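Two-arm bench cell: right gripper drifts off after I redid the cables
Asked by Obinna Bako in Robots and Automation, 11th March

I look after a two-arm cell that packs and unpacks small hand tools at a table. It ran fine until I tidied the cables on the left arm, which were hanging in a loop my boss called "the jungle." I bundled them, felt proud for one evening, and now the right gripper lands 8 mm too far toward the near edge of the table. The left arm, the one I touched, is perfect.

The job is simple enough. Tools sit in a black molded case opened flat, and the right gripper has to take a screwdriver out of its slot without scraping the tray.

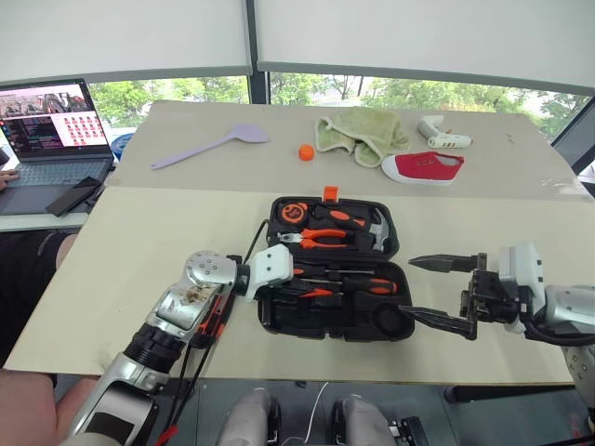
I have rerun the homing routine 9 times, with the same result each time, so at least it is consistent. Homing passes. The head camera calibration passes too, in the Lerkik software, which has never failed anything in my experience and may not know how. Grip force is set to 80 percent. Do I recalibrate the whole thing or is there something dumber to check first?

Azucena Bañuelos
Dumber first, always.

If you moved the table even slightly to get at those cables, the arms don't know. Both arms can be perfect in their own opinion and the case is still in the wrong place. You say the left is fine, but what is it doing? If it only steadies the case, it can be well off and you'd never see it. Make it touch a marked point on the tabletop, then make the right one touch the same point. If both miss the same way, your table moved. If only the right one misses, look at the right arm.

Before you do either, power down, lock out, and check the wrist bolts on the right side. Ours worked loose in May and I spent two days blaming the camera. Tighten to whatever your arm's manual gives, in a cross pattern, then home again. Leave the grip force alone for now. It has nothing to do with where the gripper lands.

One more thing on the bundle: run each arm slowly through its full reach and watch the cables the whole way. They want some slack at the elbow. The jungle may have been there for a reason – most of mine are.

Emiliano Arriaga
reinstall the software. worked for me on a different robot

Signe Eklund
Please don't reinstall anything until you have saved the calibration file. Ask me about my spring.

I agree with Azucena on the touch test, but do it at the near edge and again at the far edge. The same miss at both is a plain shift and you can fix it with an offset. A miss that changes between them means something is tilted or loose, and an offset will just move the problem to wherever you aren't looking.

Also check which tool file is loaded for the right arm. After a power cycle our Kernus controller goes back to the factory fingers, and ours are longer than those.

Obinna Bako
Table. I leaned on it while doing the cable ties, apparently with feeling. Both arms missed the mark by the same amount, near and far. I've put the legs back on their tape marks and bolted down the two that would take a bolt. Wrist bolts were tight. The cables have their slack back and my boss is calling it the jungle again.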